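Automation at Stovham: questions from staff

Last updated 02/02/2019

What is being automated?
The sorting and repacking of returned small devices on the Bautista line. Receiving, fault diagnosis and customer correspondence stay manual.

Will posts be lost?
No permanent post on the line ends under the present plan. There are 67 people on it across two shifts. Temporary contracts that run out in May will not be renewed.

Does my grade change?
Grade and basic pay stay the same. Staff who move to demonstration work receive the existing skills allowance for the hours worked. Questions about allowances go to Sarahí Xolalpa in payroll.

What is demonstration work?
An operator handles items at a table while wearing gloves and hand controllers. The hand movements are recorded and used to prepare the handling routines. Each recorded session is one task, repeated. The work is optional – a refusal is not noted on your file.

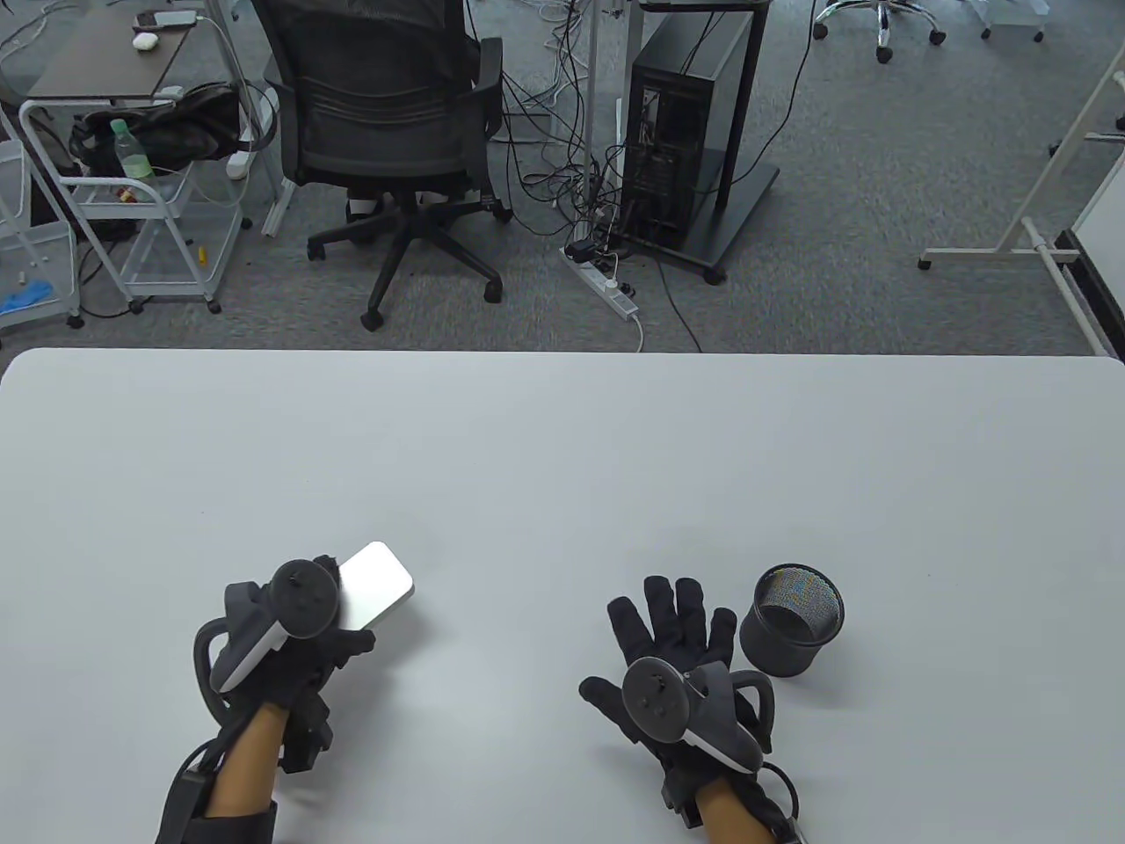

Demonstration work: gloves and controllers on both hands, small device held in the left.

How long is a session?
No longer than 2 hours, including fitting and removal. Report numbness or rubbing at the wrist to Orest Fedoruk and stop the session.

Can recordings be used to assess my speed?
No. They are stored under a session number and line managers have no access. The agreement with Brornari, who supply the system, says the same in clause 4.

Who do I ask about retraining?
Birger Lunde keeps the list. The course covers fault clearing, restarts and basic checks. There are 140 training hours set aside for the first group, and places go by length of service.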